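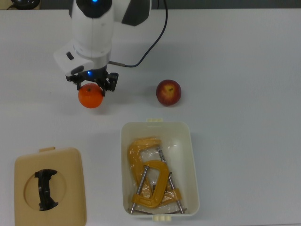

Fruit and hardware do not share a tub. Most asked question we get at the Dundton craft room so it goes first. Snack comes out, somebody wants a clean box for it, grabs whatever is open. Clamps live in the white tub - both yellow C-clamps, the larger and the smaller, with the clear plastic bag in there too. Orange and apple stay out on the white table till eaten. Leave them there.

Does the bag have to stay in?
Yes. Keeps the screw threads off the plastic. Crumpled is fine, don't fold it.

Which way do the clamps go in?
Big one first, small one on top. Handles inside the rim or the lid wont sit.

Can I borrow a clamp overnight?
Up to 6 nights. Write it in the book by the door. Hallmont people too, same book.

I opened the screw all the way and now it's stiff.
Back it off a half turn, wipe, one drop of oil. Not the cooking oil - we had that in October.

Can I put an orange in my project bag?
Your bag, your problem. Peel goes in the compost though.

Where do I get a replacement tub?
Farnthorpe has them, shelf 2. Ask for a lid that matches, they get mixd up.

Who do I ask about anything else?
Mỹ Tôn, most afternoons.

Last updated 2009-12-31

3 comments | Shared 6 times

glue_pot: is the oil the one in the drawer or the one on the sill

Mỹ Tôn: drawer. sill one is for the hinges

renata k: still have the small clamp from before the holiday, bringing it back sorry!!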